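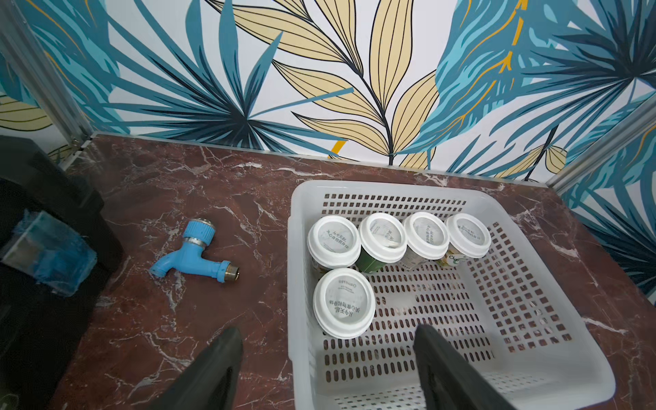
Page last changed: March

About Skalter

Skalter is a training and demonstration centre for robot handling, based in Mulstead. It was set up by Adetex to give local firms, colleges and schools a place to see small robots at work before deciding whether to use them. The centre is led by Drahomíra Havlíček, who is responsible for the teaching programme and for all public visits.

Our building has 600 square metres of floor space, divided between the teaching rooms, the workshop and the demonstration hall. The hall holds 13 work stations. Each is dressed with its own surface and wall panels, and the objects are everyday ones: lidded drink cups in a white plastic basket, for instance, with a blue plastic tap lying on the marble beside it. Visitors follow the work from the side of the station and, on a screen, from the camera at the robot's wrist, which shows both fingers of the gripper and whatever lies before them.

Open days

The centre opens to the public each spring and autumn. Last year 900 people attended. Doors open at 10 am, and demonstrations are given on the hour until 3 pm. Entry is free and no booking is needed, although parties of more than nine are asked to write to the visits office beforehand.

Staff are present at every station and will answer questions on setting up, safe working and cost. Children under 12 must be accompanied by an adult. Bags and coats are to be left in the cloakroom, and visitors must remain behind the yellow line while a robot is running.

Visits by schools and firms

Group visits take place during term and last two hours. They begin with a short talk in the Sampaio Room, followed by a demonstration and a supervised session at the controls. Requests should reach the visits office at least four weeks ahead and should state the size of the group and any access needs.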